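hivstead-bouts

Bout records from the Hivstead karate league, typed up from paper score sheets. 907 bouts, one row each, CSV.

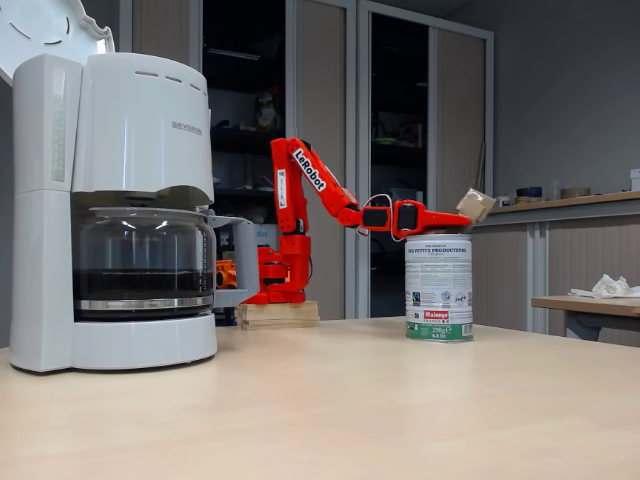
SEVERIN coffee maker with its lid up, red robot arm, coffee can.

Version notes
Last edit 4 August 2025. Changed the penalty columns (see below), fixed the Dornalon mats, dropped a duplicate sheet. If you pulled a copy before that please pull again, the old penalty numbers are wrong for every final.

What's in here

bouts.csv – the main table
events.csv – one row per event day, venue and rule set
clubs.csv – club codes and full names
scans/ – scanned sheets, only the ones where both clubs said yes
rules/ – the three rule sheets the league has used, as PDF
check.py – small script, looks for impossible scores
CHANGES.txt – what it says

No video. People keep asking. There is some from the Whitelaw events but it belongs to the parents who shot it and I'm not going to chase forty families for permission.

Where it comes from

Hivstead league runs point sparring only. No kata results here, kata sheets are kept by a different desk and most got thrown out. Clubs take turns hosting. The sheets come from three venues: the Hivstead school gym, the hall in Dornalon, and the Whitelaw leisure center. Each mat has a table, each table has a scorekeeper with a pad of carbon sheets. Top copy went to the league, yellow copy to the host club. Most rows were typed from the top copy. Where that was missing I used the yellow one, source column says "Y".

Typed by hand, twice, by two people, then compared. Where the two disagreed we both went back to the sheet. If we still couldn't agree the field is blank and there's a note in the notes column. Blank means blank, please don't fill with zero. A zero is a real score.

Who is in it

Juniors, cadets and adults. No names. Every competitor has a code like K0412. The code stays the same across events, so you can follow someone through a season, but the list that ties codes to people isn't in the repo and won't be. Don't ask for it.

Birth year was removed, age band kept. Belt is kept as a group (low, middle, brown/black) and not the actual color, clubs don't agree on colors anyhow. One club has two greens.

Girls under the cadet age were a very small group at some events and you could work out who was who from club plus band. For those rows club is set to XX. Same goes for the over 50s.

Columns in bouts.csv

bout_id – event code plus mat plus running number
event – see events.csv
mat – A, B or C. Dornalon only ever has A and B
round – pool, repechage, quarter, semi, bronze, final
band – junior, cadet, adult, veteran
div – division as written on the sheet, cleaned up a little
red, blue – competitor codes
red_club, blue_club – club codes, or XX
red_score, blue_score – final score on the sheet
red_pen, blue_pen – penalties, number of warnings given
first – who scored first, R or B, blank if nobody did or if not recorded
clock – seconds left when the bout ended, 0 if it went the distance
result – points, lead, hantei, dq, injury, noshow
winner – R or B
source – T (top copy) or Y (yellow)
notes – free text, sometimes just "???"

About "lead": that's a bout stopped early on the point gap. Gap is different in the different rule sets, so check events.csv before you compare anything.

About "hantei": flags decision on a draw. The sheet only has who won it. Flag counts were written in the margin now and then, those are in notes. Not consistent at all.

Rule sets

Three of them. A is the oldest, B added first-point advantage, C is B with a shorter junior clock and a smaller lead gap. Under A a draw goes to an extra period and then flags. Under B and C first score wins the draw, flags only if it's zero-zero or first advantage got cancelled. So hantei is a lot more common under A. That's the rules, please don't write it up as judges changing their habits. Somebody already did.

Rule sheet B says the lead gap applies "at any time". In practice the Whitelaw tables didn't apply it in finals for the first event. Those rows have gaps bigger than should be possible and check.py will complain. They're correct. The notes column says "lead not applied".

Penalties, the mess

Old version had one column per fighter with everything added together. But contact warnings and exit warnings are on separate lines of the sheet and in finals a few scorekeepers carried the semi numbers over. Which they shouldn't have. We went back over every final and took the carried ones out. Contact and exit are still lumped together in red_pen and blue_pen, I haven't had time to split them. Would like to. Help welcome, it's maybe two evenings with the scans.

Also the sheet has no box for a warning that got taken back after a judges' talk. Some people crossed it out, some wrote "x", some did nothing. Treat penalty counts as a bit soft.

Known problems

Clock is bad for the first Hivstead event. The big clock failed and they ran on a phone, the scorekeeper wrote minutes only. We put those as blank, except knockouts of the lead type where there's a time in the notes.

Red and blue were swapped on one Dornalon mat for a whole morning. Belts were handed out the wrong way round and the table kept going by name. Fixed in this version. If you're studying whether red wins more (everyone is), use the new file.

Injury results are undercounted. If a kid got hurt and the bout was nearly over with a clear winner, the table often just wrote points. Can't fix that from paper. So don't use this to say anything about how safe or unsafe the sport is. Really don't.

No-shows are only recorded if the sheet was already made out. Some tables binned the sheet.

Pool bouts missing from one Whitelaw event, mat C. Sheets got left behind and never turned up. The knockout rounds are all there.

Spelling of divisions is still not great. "Cadet -60" and "Cadet U60" are the same thing, 60 being kilos. I merged the ones I was sure of. "Open light" I left alone, could be two different divisons.

What's it good for

Checking ideas on first-score advantage. Looking at how the lead rule changes bout length. Building a rating for a small league, which is what I wanted it for in the first place. Teaching people to clean a table, sure, it's ugly enough.

What it's not good for

Ranking clubs. Clubs send different numbers, some only send beginners on purpose. Anything about individual kids. Anything about other karate styles or bigger federations, this is one small league with its own habits. And it's too small for the fancy models, I'd want 2,000 bouts at least before I trusted anything split by age band and rule set both. Maybe in a few years.

The Hollumitz bouts

Hollumitz is a guest club, came over for the November event only. Their fighters train under different rules and you can see it, lots of early exit warnings. They're coded HZ in clubs.csv. I leave them out for ratings (they show up once and then never again) but they're in the file. Drop them with red_club and blue_club both, easy to forget the second one. I did.

Running the check

python check.py bouts.csv events.csv

Prints bout_id and the reason. Needs no extra packages. Expected output right now is the Whitelaw finals mentioned above plus a handful of blanks. If you get a wall of text you've probably opened the CSV in a spreadsheet and saved it, which turns some of the bout ids into dates. Get a fresh copy.

Semicolons: file is comma separated. Notes with commas are quoted. It's UTF-8.

Consent and use

League agreed to the typed-up data being shared without names. Clubs were told at the yearly meeting and in a letter, two asked to have their scans left out and they are. If you competed and want your code taken out, write to the league office, they have the list and will tell me the code. Rows get the code changed to K0000, the bout stays.

Free for non-commercial use. Say where you got it. Not for betting stuff. Not for trying to work out who anyone is.

Cite as: hivstead-bouts, Hivstead league score sheets, plus the version you used.

To do

split contact and exit warnings
flag counts out of notes and into their own column
finish the division names
add seeding, it's on the draw charts but those are in a box somewhere in Whitelaw
kata, if the other desk ever finds any

Fixes by pull request, or open an issue with the bout_id and what you think it should say. If there's a scan, say which one. I get to these when I can, slower in the season.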